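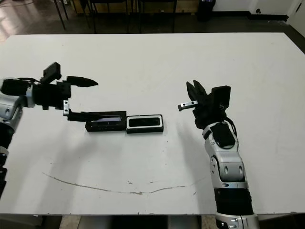
Ticket opened 2022-02-21, Wultbridge site, category: furniture, marked surface. The Skollura table in the back room has a line on the top that will not come off with normal cleaning. The table is the white rectangular one with the matt finish, bought through Sheehan and in use for more than 18 months. General scuffing is expected at that age and is not part of this ticket. The line is thin and brownish, and runs in a shallow curve across the top, dipping and then rising again towards the right, on the near side of the black case and the tray next to it. Requester wants to know if it is dirt, a stain or a scratch, and if the top needs replacing.

Status: open
Priority: low

Entry 1
Wiped with a damp cloth and washing-up liquid, left a minute, wiped again. The cloth picked up general grey dirt from the whole top. Line unchanged.

Entry 2
Used Kusari surface cleaner from the cupboard (1000 ml bottle, diluted as on the label). Sprayed on the cloth, not on the table. A short stretch at the left end looked lighter afterwards but came back the same once dry. Probably just the damp hiding it.

Entry 3
Fingernail test. The nail catches slightly along most of the line, so there is a groove. That makes it a scratch with dirt sitting in it. The brown is either the dirt or the layer under the white showing through, and I can't tell which yet.

Entry 4
Requester asked about a melamine sponge. Said yes, light pressure, one small patch only. Result: the patch is cleaner than the rest of the table and also a bit shinier when you look along it from the window. Stopped there. Please do not do the whole line this way, the shine does not go back to matt.

Entry 5
Soft toothbrush and bicarbonate of soda paste, worked along the groove, wiped off with clean water. Some improvement. The line is paler for about a third of its length and no different for the rest. So part of it was dirt and part of it is in the surface.

Entry 6
Asked Sheehan about repair. Their reply in short: a white filler pen will cover it but shows up on a matt top, and sanding is not advised on this finish, even with 1000 grit. A replacement top can be ordered on its own, the frame stays. Delivery would be in April.

Entry 7
Requester does not want to pay for a top over a mark that cannot be felt with the flat of the hand. Agreed. The table is level and nothing rocks on it.

Resolution: clean the groove with the toothbrush when the room is done – no sponge, no sanding. Put a mat down for anything with a hard bottom edge and lift things across instead of sliding them. Reopen if the edge of the scratch starts to chip or lift.

Status: closed, no part ordered

3 comments | 18 shares

Comment: Same table, same sort of mark. Filler pen looked worse than the scratch, I ended up scraping it off.

Comment: Can confirm the shine from the sponge. Ours has a patch the size of a saucer and it catches the light every afternoon.

Comment: Does the bicarb leave a residue? Mine went chalky – rinsed it twice and it was fine.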